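Rustgate Blue Practice Suture, Curved Needle, Box of 64
Sold by Batimum Training Supply
Not for use on people, pets, or the neighbor's upholstery

Availability: In stock
Ships: Next business day
Returns: Unopened boxes only (we have seen what comes back in the opened ones)

Overview

Rustgate is thread for people who are going to waste a lot of thread. It is a blue monofilament with a curved needle already attached, packed one to a sleeve, 64 sleeves to a box, and sold at a price that lets you throw one away in disgust without having to fill in a form.

We started carrying it after a run of phone calls from skills labs that were all the same phone call. The good suture was too expensive to practice with. The cheap suture came off the needle if you looked at it firmly. Rustgate sits between the two. It behaves well enough that a bad knot is your fault, and we are sorry about that.

The thread

Blue, because blue shows up. On anything pink, red, tan or shiny, a clear thread vanishes at the exact moment you need to know which end is the short one. Black is fine until the lights go down, and then you are tying shadows together. Blue holds its own on tissue models and on most of the foam and silicone pads we sell.

It has memory, as all monofilament does. It remembers the packet. Give it a slow, gentle pull between two fingers before you start and it will forget most of it. Pinch it hard with a toothed jaw and it will remember that, too, and you will be looking at that kink for the rest of the exercise.

The needle

A thin curved needle with a smooth finish that will not stay smooth if you keep grabbing it by the tip. Hold it by the body. Beginners hold it too close to the thread end, where it bends, or too close to the point, where it stops being a point. There is a sweet spot a little past halfway back and you will find it on your own sometime in your second box.

In use

The step that eats most of a practice hour is the dull one between stitches, when the needle is in one instrument, the thread is in the other, and both need to be somewhere else. The curve wants to roll. The thread wants to help it. Keep some slack and move one hand at a time. 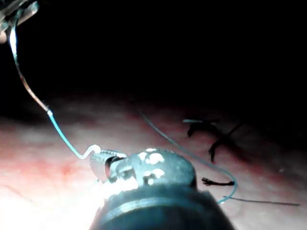

Curved needle in the upper jaw, blue thread at the lower one, over a moist tissue surface.

Wet surfaces are worth the trouble if your lab can manage them. A dry pad gives you friction for free and makes everyone look talented. A damp one glistens, throws glare back at you, and lets the thread slide just when you had it where you wanted it. Blue stays readable through most of this, though no color will save you in the middle of a bright reflection. Turn the light down a notch before you blame the box.

What customers practice with it

Single stitches and knots, mostly. Running stitches, for those with patience. Needle passing, for those without it, who are usually made to do it anyway. The Ouazzani practice pad (sold separately, tan or pink) takes a needle well and can be flipped over once one side looks like a dartboard.

If you are using instruments with ridged jaws, hold the thread near its free end where you can. The ridges grip nicely and leave a record of having done so.

Specifications

Color: Blue
Thread type: Monofilament, non-absorbable
Thread length: 74 cm
Needle: Curved, attached
Quantity: 64 single sleeves
Sterile: No
Intended use: Training and demonstration only
Shelf life: 3 years in a closed box, away from sunlight

Storage

Keep the sleeves flat. Do not roll them up with a rubber band and put them in a coat pocket. The needle is sharp right out of the packet and has no opinion on whose coat it is. Used needles go in a sharps container, including the ones you are sure you will use again tomorrow.

Common questions

Can I order a single sleeve?
No, but we do a sample pack of 5. It lasts around an hour, or less if you are in a mood.

Does it come in other colors?
Violet is due in February. We said that last year as well, so please do not plan a course around it.

Will it fit my needle driver?
It fits the drivers in our Serkix bench kit and the ordinary hand tools we have tried. If yours is unusual, get the sample pack first.

Is it the same as the old Rustgate box with the gray label?
Same thread, same needle, new label. The old sleeves were harder to tear open and we do not miss them.

Goes with

Ouazzani practice pad, tan or pink
Serkix bench kit, with or without carry case
Batimum sharps container, small

Page updated Sun 10 December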